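Search this guide
Enter a keyword or section number

Hivance Access Control - Administrator Set-Up Guide
Section 2: Closing the account of a departing employee

Tuesday, September 3, 2019
By I-hsuan Kong

This section covers the removal of a user who is leaving the company and who had read or download rights to restricted folders: formulas, supplier prices, customer lists, drawings and similar files. It assumes that the server is installed and that you hold the Records Administrator role. A Site Administrator can view the screens described below but cannot complete steps 4 through 9.

Start the procedure before the employee is told of the separation, or at the same hour. Closing an account late is the most common fault found in access reviews, and download logs from the last days of employment are often the first thing a company's attorney asks for.

Before you begin

Have the following ready:

- the employee's user ID and any alias IDs
- the separation notice from Human Resources, with the effective date and hour
- the name of the person who will take over the employee's folders
- an empty export volume with at least 200 GB free

CAUTION: Do not use Delete User at any point in this section. Delete User removes the account together with its activity history, and the history cannot be restored from the nightly backup. Use Suspend, then Close.

Freezing the account

1. Sign in to the console and open People > Directory.

2. Enter the user ID. If more than one record is returned, compare the start date with the notice. Rehired employees keep their old record, marked R.

3. Open the record and select Holds. Check that no hold is already in place. If one is, stop and contact the person named in the Owner field.

4. Select Place Hold. In the Reason list choose Separation. Do not type the cause of the separation in the Notes field. Notes are printed on every report and may be handed to the other side in a lawsuit.

5. Select Suspend and enter the effective hour. Open sessions end within one sync cycle. The default cycle is 2 minutes.

6. Wait for status code 201 in the lower bar. The code means that the hold record has been created. If the bar shows any other code, repeat step 4 once. If the second attempt fails, go to Section 7, Error Codes.

Note: Suspending an account does not stop e-mail forwarding rules set up by the user. Those are held on the mail server and must be turned off there.
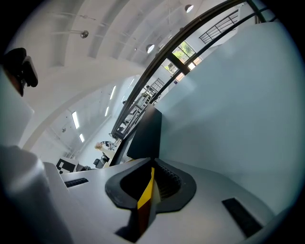
Does a suspended user still take up a license?
The license stays assigned until the account is closed in step 12, and it returns to the pool at the next midnight.

Exporting the activity log

7. With the record still open, select Activity > Export. Set the date range. The guide's default is the full period of employment, and it should be left alone unless counsel asks for a shorter one.

8. Choose the event types. Download, Print, Copy to Device and External Share must be checked. View events are optional and make the export much larger.

9. Select Run. A seal value is written at the end of the file. Copy the seal value to the custody form by hand and have a second person compare it with the screen.

10. Move the export to the volume set aside for it. Do not open the file in a spreadsheet program first. Saving it again, even with no edits, changes the seal.

CAUTION: A broken seal does not make the export useless, but it will have to be explained. If the seal is broken, run a new export under a new number and keep both files.

The export lists each event on one line: hour, user ID, device ID, folder, file name, event type, size. A typical line for a download from the Padwood test folder ends in DL 747 KB. Sizes are those of the file on the server. A file that was compressed by the user before copying will appear at its full size, and the compressed copy will appear only if it was made inside the client program.

Note: The log records what was done under an account. It does not show who was at the keyboard. Where devices are shared, as they are on the Akande packing floor, attach the shift roster for the same dates.

Collecting devices and paper

11. Collect the laptop, phone, badge and any storage devices on the issue sheet. Power down each device. Do not sign in to it, and do not let the help desk reset it for the next user. Put each one in its own bag, write the device ID on the label, and record the hour and the names of both people present.
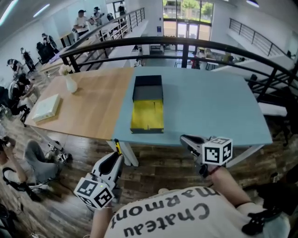

Paper and bound material are logged on a separate sheet from devices, one line for each item, using the title or, where there is no title, a short physical description. Clear a table for this work and decide before starting which part of it is for items still to be logged and which is for items already done. A two-part top like the one shown here, wood-grain on the left and pale blue on the right, gives a ready dividing line at the seam, and an open box set on one half can take the finished items. Tape down the middle of an ordinary table does the same job. Personal belongings are returned to the employee against a signature and are not photographed or copied.

If the employee works away from the office, send the prepaid carton from the Juduvstead depot and record the tracking number in the Holds screen. The custody record begins when the carton is opened, not when it is shipped - the person who opens it signs first.

Closing the account

12. When the export is sealed and all devices are logged, return to the record and select Close. Enter the ID of the person taking over the folders. Folder rights are passed on; saved passwords and personal shares are not.

13. Print the closing report. It should show Hold: Active, Account: Closed, Export: Sealed. If Export reads Pending, the seal value was not confirmed in step 9.

14. File the signed report with the custody form. The hold stays in force until counsel releases it in writing. Automatic file cleanup skips any record under a hold, so no change to the retention schedule is needed.

For contractors and temporary staff, follow the same steps but choose End of Contract in step 4. For accounts used by a machine or a service, see Section 3.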